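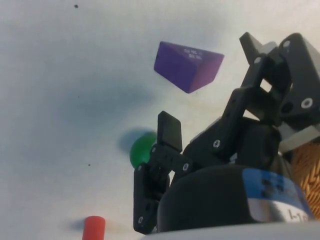
The night shift said it was the left finger again, said it had been the left finger since June and was anyone ever going to do somthing about it.

I had the hex keys out already. Didn't answer. The voice went on behind me, over by the coffee — the last tech from Traltitz just tightened everything and left, you can't just tighten everything.

No. You can't.

Arm on hold. Purple block, green ball, red cylinder on the table, the usual test set. I got my face down level with the finger and pushed the pad with my thumb. Play in it. Not much. A hair. Enough.

Cell 2 at Pilthorpe had done 819 picks before it dropped one. Then 156. Then it dropped two in a row and the line called me, and I drove in with my coat over my pajama top, heater broken, radio stuck on the farm report.

Angled link first. Screw out, look at the threads, fine. Pivot pin — there. Worn on one side, shiny as a spoon. I held it up to the lamp.

"Well?" said the voice.

"Pin."

"MacLeod said it was the software."

MacLeod always said it was the software. They sold the software.

Spare pins in the Mivonham tin, bottom of the bag, under the sandwich. New one in. Drop of threadlocker, wipe, quarter turn, stop. Stop there. My father's hands would of gone the extra quarter and stripped it. I could feel them wanting to.

Close. Open. Close. Ran it slow with nothing in the grip and listened. The old click was gone, or I was too tired to hear it.

"Try the ball," the voice said. Closer now, coffee breath, cup set down on my clean rag.

"Block first."

"The ball's what it drops."

"Block first," I said, and took the arm off hold, and we both stepped back behind the yellow line.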